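Wrist Cameras on the Workbench: What Worked in My Garage

I've been swapping cameras on the wrist of my little bench arm all through September, and I'm having far too much fun to stop. Kjell Engström lent me his spare Prurneo, I already had the Mansour, and between them they have taught me more about mounting, focus and lighting than a whole winter of reading. A few tips for anyone setting up something similar at home.

Bolt the arm down before you compare anything. I clamped mine for the first week and the clamp crept. Two M6 bolts through the bench fixed it.

Leave slack in the cable at the wrist, then turn the last joint all the way both ways by hand. My first loop was too short and pulled the plug out on the second try. Velcro ties beat zip ties here, you'll be redoing this a lot!

Lock exposure and white balance in the software. If you leave them on auto, a plain surface changes color every time the arm moves and you end up blaming the camera.

Bare surface first, parts later.
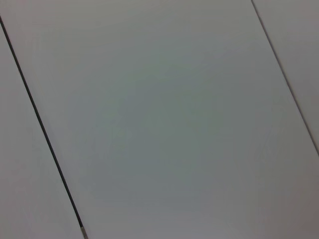
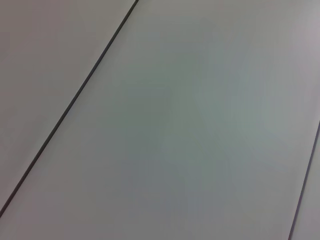 Focus is where I lost the most time, and where I'd tell a beginner to slow down. Small cameras like these often come set for something across the room, and at gripper distance they go soft. Kjell uses a printed target, but any thin dark line on a pale matte surface will do the job. The joints between the gray panels are great for it - in both views the left one stands out dark and narrow, while the right one is fainter, so you have an easy line and a hard one to work with. Turn the lens ring a hair at a time, wait for the preview to catch up, and put a dab of nail polish on the ring when you like it.

Lighting next. I tried a desk lamp and got glare on every metal part I own. Two cheap LED strips behind a sheet of baking parchment gave me a lovely soft light, and the parchment costs next to nothing. Keep it well clear of anything that gets hot.

For grippers, my favorite trick came from Glenys Parsons: slip a piece of bicycle inner tube over each finger. It grips spoons, clothespins and jar lids beautifully. I've logged 233 picks with it so far and replaced the rubber once. Foam tape held well too, but it picks up sawdust and then it's useless.

The controller I've touched least. Slow the wrist joint down first and leave the rest at the defaults until you know how the arm behaves. And label both ends of every cable before you unplug a single one.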